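Stelau Open Studio Day: Trams, Tea and a Very Long Queue

I have been meaning to write this up since November, and I am finally sitting down with a pot of coffee and the notes I scribbled on the back of my programme. Stelau, for those who haven't come across them, are the small studio behind Anura, the pond-hopping platform game that I have bored most of you about at one time or another. Once a year they open their doors for an afternoon, and this time I got a ticket!

The studio is on the third floor of an old printing works, and getting there meant a train, a tram and then a long walk in drizzle, having got off two stops early. They had let in 417 visitors over the day, in batches, and my batch was the one after lunch. The queue went down the stairs and out into the yard, but it was a cheerful sort of queue, with people swapping handhelds and comparing save files, and a lady behind me had brought enough flapjack for half the staircase.

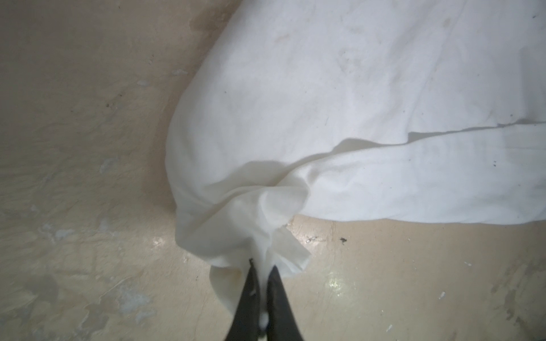

A corner of cloth in the grip, seen up close.

First stop was the sound room, which I had expected to whizz through and ended up loving. It is tiny, eight of us at a time and no more, and the two sound people played us the first marsh level with everything switched off and then brought the layers back in -- reeds, then water, then the frogs, then the music last of all. I have played that level more times than I'd care to admit and had never noticed the reeds. The croaks, by the way, are mostly one of the programmers doing impressions into a cardboard tube. There are 311 of them in the finished game, and we were treated to several live.

After that came the level design talk, in a rather warm room with too few chairs. They showed us how the Walczak Mill stage changed over the course of a year, from grey boxes and a placeholder frog with no legs to the version we all know (and, in my case, swear at). The waterwheel used to turn the other way. Testers kept jumping off it to the left, straight into the weir, and after weeks of fiddling with signs and lanterns they just reversed the wheel and the whole problem went away. I enjoyed that talk enormously, although I do wish they had taken more questions, as a good few hands were still up when we were moved along.

The playable part of the afternoon was Undier, the new one. We had twenty minutes each, which was generous considering the numbers, and I got further than I expected and not as far as the boy next to me, who must have been nine. It is a slower, darker game than Anura, set in flooded cellars underneath a town, and you carry a lamp that burns down as you go. The jumping still has that lovely springy feel to it. I was less sure about the map, which is drawn in brown on slightly different brown, and I said so on the feedback card. My best run scored 2730, and I have it written down on the programme, underlined twice.
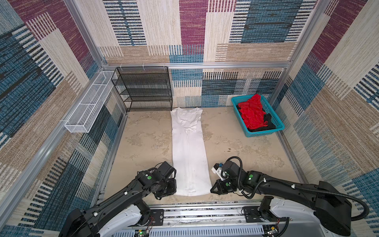 Will Undier be coming out on the older handhelds as well?
The studio told our group that they are aiming for current consoles and PC first, and that an older handheld version would only be looked at once those are finished.

Tea was in the kitchen, with proper mugs, and this was where I had the nicest chats of the day. One of the artists told me that every lily pad in Anura was painted separately, which I can well believe, and that she still sees them when she shuts her eyes. There was a little shop too, by the lifts. I bought the soundtrack and an enamel frog, and talked myself out of the big poster, then thought about the poster all the way home.

A few practical bits if you fancy going next time. Tickets are released in the studio's newsletter and go within the hour, so do sign up for it. Take a coat for the yard and a bottle of water for the talk room. There is a lift, but you need to ask for it at the front desk. And stay on the tram until the stop after the bridge, whatever your phone tells you.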